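**Peltell opens up its hand-control software**

Feb 17, 2018. After almost two years of patient tinkering, the Peltell team in Grillville has released the planning software behind its four-fingered robotic hand, and we couldn't be more pleased for them!

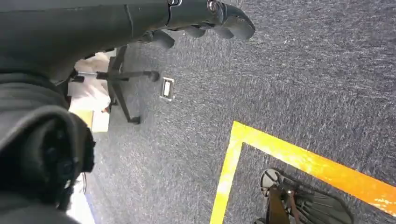 *The Peltell hand over the carpet at Grillville, near the yellow floor tape.*

Charito Pascual, who looks after the planner, tells us it now works out a fresh arm path in 30 milliseconds (it used to take 185), so the arm can change its mind when somebody reaches across.

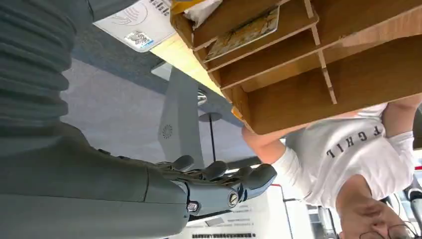
Hamisi Makokha is already busy with the perception side, and hopes to have that out in August.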